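Retrait au lavage des toiles de coton écru : mes mesures

15/01/24

Depuis septembre je note systématiquement les cotes avant et après lavage de tout ce que je couds en toile écrue. Le déclencheur est une housse de banquette coupée au plus juste dans un coupon Bornen non décati, devenue trop courte après un passage en machine. La laize avait peu bougé, la longueur beaucoup.

Le principe est connu. Au tissage, les fils de chaîne sont sous tension. L'eau chaude relâche cette tension, la fibre gonfle, l'ondulation du fil augmente et la toile raccourcit. La trame, moins tendue, travaille moins. Un apprêt à l'amidon masque le phénomène tant qu'il n'est pas éliminé, d'où les mauvaises surprises sur les toiles raides vendues au mètre.

Protocole : carré tracé au feutre indélébile, loin des lisières, lavage à 60 degrés, essorage modéré, séchage à plat, repassage à sec sans étirer. Je répète le cycle 4 fois. Sur la toile Bornen, l'essentiel du retrait est acquis au premier lavage. La Mutico, plus serrée, continue de bouger jusqu'au troisième.

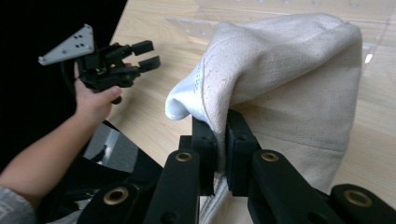 Toile écrue, bord ourlé à piqûres parallèles.

Pour les ourlets, deux points à surveiller. Le fil d'abord : un fil polyester ne se rétracte pas avec le coton, et la couture fronce si la toile n'a pas été décatie. L'épaisseur ensuite : un double rempli multiplie les couches aux angles et l'aiguille dévie. Je dégarnis l'angle avant de replier, j'allonge le point et je passe les surépaisseurs au volant, à la main.

Concernant la coupe, j'ajoute désormais la marge de retrait sur la chaîne uniquement, puis je recoupe après décatissage. La perte de matière est faible et le droit-fil se rétablit mieux sur une pièce déjà lavée.

Reste à tester la Fellthorpe, annoncée prérétrécie. Le coupon est coupé et tracé, les relevés seront ajoutés au tableau une fois les quatre cycles terminés.

587 partages
4 commentaires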